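Why is a puzzle for toddlers so hard for a robot?

Hi! I help run the Saturday robot club in Florkport, and our big project this term is called Skadow. The job sounds super easy: get a robot arm to pick up a block and pop it into the hole with the same shape. You could do that when you were tiny, right?

Well, think about what your brain does. It spots the shape, picks the right hole, turns the block and nudges it until it drops. A robot has to be taught every bit of that, even which colour is the block and which is the board!
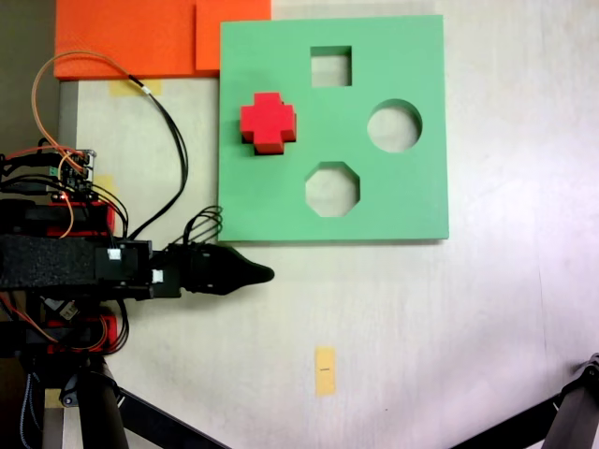

My little brother would just bash it until it went in, and the arm should be allowed to try that too, wrote one reader after our last page.

Good thinking! Bashing is a kind of feeling your way, and people do it all the time. The trouble is that a motor doesn't know when to stop pushing, so we teach our arm to wiggle gently instead. So far we've saved 124 practice goes for it to learn from (we'd love to have 3,223, but we also have to eat lunch).

Looking from the side is handy as well. From straight above, you can't easily tell how tall a block is, and the gripper needs to know how far down to reach. 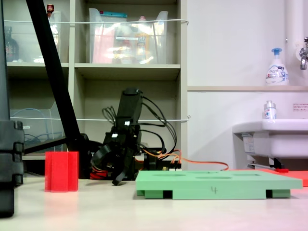 The red block, the green board and our arm, seen from the side.

Want to try it at home? Shut your eyes, put on thick mittens and do a shape puzzle using only two fingers. Then give your fingers a rest and have a go at telling a friend how you did it, one tiny step at a time!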